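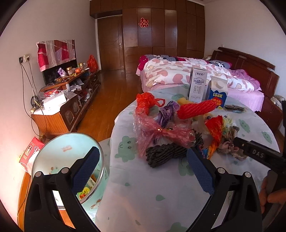
Clistbridge School of Nursing and Allied Health
Public Health Foundations
Handout for Unit 14: Screening, and why it is harder than it looks

Read this before the seminar. It takes less time than pretending to have read it. You will need a pencil, and a calculator if long division brings back bad memories.

1. What screening is

Screening means offering a test to people who have no symptoms of the disease being looked for. A woman who finds a lump and goes to her GP is having a diagnostic work-up. A woman who feels perfectly well and turns up because a letter told her to is being screened. The machine may be the same, and so may the draughty gown, but the two women start from very different chances of having anything wrong with them, and most of this unit hangs on that.

A screening test sorts people into two piles, "look again" and "leave alone for now". It doesn't tell anyone that they have the disease. Students nod at this in October and write the opposite in the exam.

2. The worked case: bowel screening in Pikbridge

We shall use the town of Pikbridge all the way through. The disease is bowel cancer and the test is a home stool kit, which arrives by post and is then, in a good many households, put on top of the fridge for a month.

Suppose 10,000 people between 60 and 74 send back their kits. Suppose too that 40 of them really do have bowel cancer at the time. The test picks up 32 of those 40 and misses eight. Among the 9,960 who don't have it, the test is positive in 900 and negative in the rest.

Add the positives together and you get 932 people who receive the second letter, the one asking them to come in. Of these, 32 have cancer.

Stop and do the sum: 32 divided by 932 is a little over 3 in 100. So a Pikbridge resident holding a positive result has a chance of roughly one in 29 of having bowel cancer. Most people guess something far higher, including people with a stethoscope round their neck.

3. The four words you must be able to define

Sensitivity. Of the people who have the disease, the share the test catches. In Pikbridge, 32 out of 40, or 80 per cent.

Specificity. Of the people who don't have the disease, the share the test correctly leaves alone. In Pikbridge, 9,060 out of 9,960, or just under 91 per cent.

Positive predictive value. Of the people with a positive test, the share who have the disease. We have just done this one.

Negative predictive value. Of the people with a negative test, the share who don't have the disease. In Pikbridge, 9,060 out of 9,068. It looks magnificent, though bear in mind that when a disease is rare you could get a magnificent figure by posting everybody a negative result and going home.

The first two belong mostly to the test. The last two depend heavily on how common the disease is among the people being tested. Move the same kit to a clinic full of people with bleeding and weight loss, and the positive predictive value climbs without anyone touching the kit.

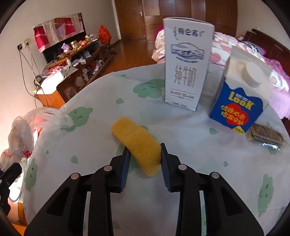

If the test is wrong so often, why do we bother with it?

The value lies in the sorting. Before the kits went out, the 40 cancers were hidden among 10,000 people; afterwards, 32 of them are in a group of 932, and a group that size can be offered a colonoscopy. Whether the bother is worth it depends on how much good early treatment does and how much harm the follow-up causes, and that takes us to section 4.

4. Harms, which the leaflet puts on page three

A false positive means worry, time off work, a day of drinking something unpleasant, and a procedure with a small risk of bleeding or perforation. Nine hundred people in our example qualify for this treat.

A false negative is quieter. Eight people in Pikbridge are told that no further tests are needed for the present. Some of them will ignore a symptom later on the strength of that letter, and for this reason every negative letter ought to say, in words a tired person can follow, that new symptoms should still be reported.

Overdiagnosis is the awkward one. It means finding a real abnormality that would never have troubled the person in their lifetime. You can't point at one patient and say "that one was overdiagnosed", as the treatment has removed the evidence. You can only see it in large groups, by comparing those offered screening with those not. Please don't call it a false positive. The test found what it was meant to find — it simply wasn't going to matter.

5. Two ways to be fooled by survival figures

Lead-time bias. A man in Arboleda is going to die of a certain cancer at 70 whatever anybody does. Without screening he is diagnosed at 68 and survives two years. With screening he is diagnosed at 64 and survives six. His survival has tripled and he is exactly as dead. This is why we look at death rates across the whole population, and are rude about posters showing five-year survival.

Length-time bias. Slow-growing cancers sit about for years in a state that a test can find. Fast ones pass through that stage between one invitation and the next. Screening therefore tends to collect the slow ones, which have better outcomes anyway, and then takes the credit.

6. Who turns up

People who accept an invitation are, on average, a bit healthier and better off than people who don't. Comparing attenders with non-attenders and crediting the difference to the test is a mistake so common that it ought to have its own car park.

Uptake matters for fairness too. A programme can be sound on paper and still widen the gap between neighbourhoods if the letters only work for people with a settled address and good reading glasses. When you plan one, ask what happens to shift workers, to people who don't read English easily, and to anyone who has had a bad time in a hospital before.

7. Seminar task

The Gruriritz test is a blood test for a made-for-teaching condition, so looking it up won't help. In a group of 10,000 people, 200 have the condition. The test has a sensitivity of 90 per cent and a specificity of 95 per cent.

a) Draw the two-by-two table. Draw it by hand, and label the sides before you put numbers in.

b) Work out the positive predictive value.

c) Repeat (b) for a group of 10,000 in which only 20 people have the condition. Write one sentence explaining the change to a worried relative. The words "sensitivity" and "specificity" are banned.

d) The makers of the test suggest offering it every six months to everyone over 18. List what you would want to know before agreeing. "The price" is a fair answer but can't be the only one.

Check for (b): the positives come to 670, of whom 180 have the condition. If yours come to more than 10,000, have a biscuit and start again.

Bring your tables on paper. The projector in the seminar room has views of its own about laptops.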